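Projects > Household Waste > Interviews

10/20/19
By Jonalyn Tan

Virgilio Saludo sorts packaging for a living. At Tarnell he keeps the reference list of wrappers, nets, cups and cartons that the firm uses when it advises households on what goes where. The list now has over 900 entries. He prefers to discuss them at a table, and he is particular about the table.

"A cloth is fine," he said. "Use one that can be washed. What matters is that everything is put out flat before any of it goes in the bin. Once a sachet is inside a bag it is not coming out again."

His method has two stages. Packaging is grouped by material, and then each group is cleared in turn, films and foils first.

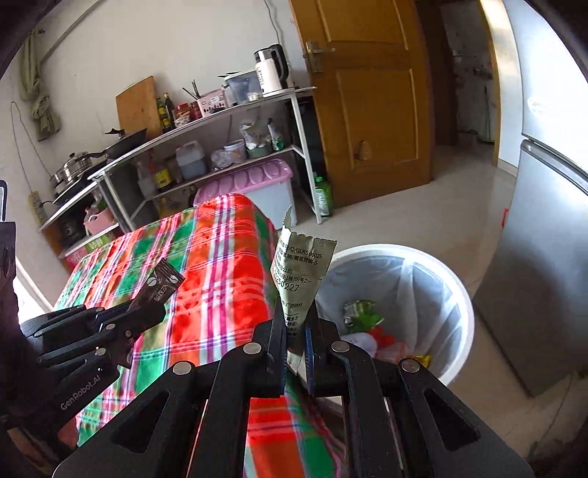 Films are the harder part, he said, and small ones are worse than large ones. A torn wrapper often combines plastic with a thin metal layer, and the two cannot be separated at home. Saludo puts these straight into general waste. He keeps the bin beside the table, lined, with the lid off.

"People want to fold them. I do not fold them. A folded wrapper springs open and takes up the same room."

Card is treated differently. Boxes are opened at the glued seam and pressed flat, and long strips are kept with the panels they came from. Clear cups are set aside until the end, as they hold a lot of air and fill a bag quickly. Foam fruit nets have their own entry, number 203, which he has rewritten twice. The present wording tells the reader to keep nets whole — cut foam sheds crumbs — and to stack one inside another where the sizes allow.
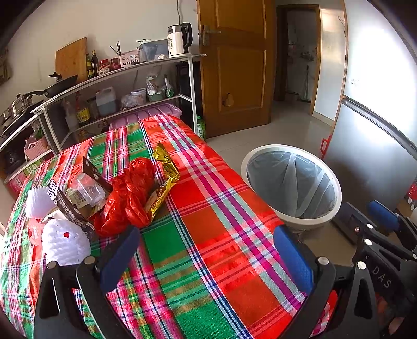
Does the order of clearing make much difference to the time taken?

"Very little," Saludo said. "It makes a difference to mistakes. If card is still mixed with foil when you get tired, the foil goes in with the card. Villanueva had that trouble with its first collection, and the whole load was turned away."

The next revision of the list will deal with gold and silver foils, which at present share an entry with crisp packets. He expects to split them.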